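Zeltell (cartomancy)

Zeltell is a system of card reading associated with the town of Drirnmont. It uses a deck of 27 cards and is classed with the oracle decks, as it has neither the four suits nor the trumps of the tarot. The name refers both to the deck and to the method of reading it.

Deck

The cards are divided into three groups of nine, known as the Roads, the Houses and the Weathers. Roads are read as choices or movement, Houses as people and obligations, and Weathers as conditions outside the control of the person receiving the reading. Each card carries a single emblem and a short title. No card is numbered, and the order given in the handbook is used only for reference.

Reversed cards have no separate meaning in the standard method. A card that falls upside down is turned upright before the reading begins, although some later handbooks treat it as a delay.

Reading

The most common layout is the gate, made up of five cards. Two are placed upright on each side, and the fifth is laid across the top. The left side is read first, from bottom to top, followed by the right. The crossing card — called the lintel — is turned last and modifies the other four. When the lintel is a Weather, the reader is expected to leave the question open and advise a second reading on another day.

Readings are usually held at an ordinary household table. A cloth is customary but not required.

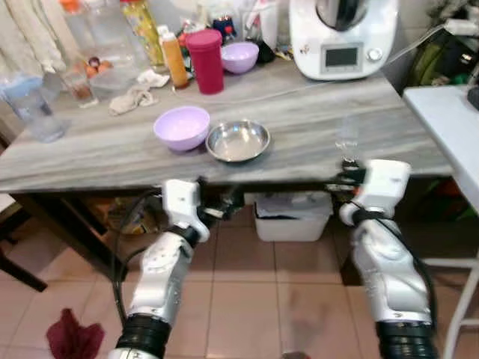

Light purple plastic bowl and shallow stainless steel bowl side by side on a table.

A shorter layout of one Road and one House is used for daily study. Beginners are generally advised to keep a written record of these pairs before attempting the gate.

History

The deck was first issued in Drirnmont in 2000 by the Grostirska press, in a printing of 403 copies. The cards were printed in two colors on uncoated stock and sold in a folded paper sleeve. A handbook of 200 pages followed, setting out the gate layout and the rules for the lintel.
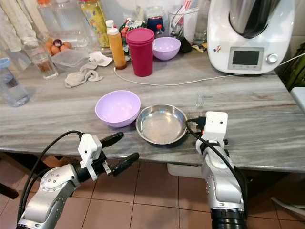

The second edition, published by Oyelaran, replaced the original line drawings with full-color paintings and retitled four of the Houses. Readers remain divided over the changes. Those who prefer the first edition hold that the plain emblems leave more room for interpretation, while others find the painted cards easier to learn. Both editions are used with the same handbook, and the older House titles are listed in its appendix.

See also

Cartomancy
Oracle deck
Card layouts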